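The Folded Stack Is Overrated

Every February the same advice comes back. Take everything out of the closet, fold it into thirds, stand it on end like files in a drawer, and your mornings will be calmer. I have read it in magazines, I have heard it from my sister-in-law, and last winter I paid Clemora 68 dollars for a weekend course in it. I remain unconvinced.

My complaint is with dark clothes. Fold six navy sweaters into tight little bricks and you have six identical bricks. Was that the one with the stretched collar? You pull it out to check, the row slumps, and you are back where you started, except now you feel guilty about it.

Catherine Ritchie, who taught the course, told us that a good fold takes a few seconds and saves you hours over the year. I would like to see the hours. I kept at it for a month, and the time I spent refolding things I had pulled out by mistake was far more than I ever spent digging through a pile. She also said creases come from carelessness. Mine came from the folding – sharp lines straight across the chest, on shirts that had looked perfectly fine on a chair.

There is a case for the other side, and I'll give it its due. Isla Moncrieff keeps 124 pieces of knitwear in a room smaller than my bathroom, and she couldn't do that without folding. Linen wants it. So do bed sheets, if you share a shelf with someone who cares. But most of us don't own that much, and we have been sold a storekeeper's habit as though a bedroom were a sales floor.

Cloth bunches. Pick up any soft dark thing by the middle and it gathers into ridges, and when you set it down it lies however it likes. I no longer see what is so shameful about that. I have a deep basket now for everything I wear around the house, and it goes in loose. The lid stays on when Ishbel Baxter visits – she folds her dish towels – and I have not been late for anything on account of a sweater.
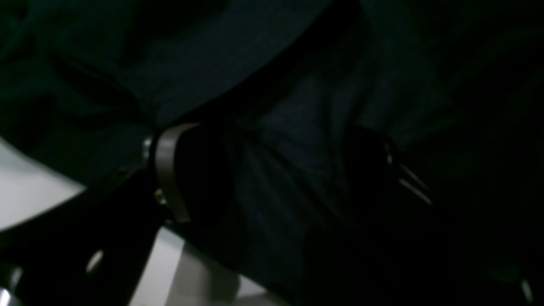 Dark cloth, unfolded, creases and all.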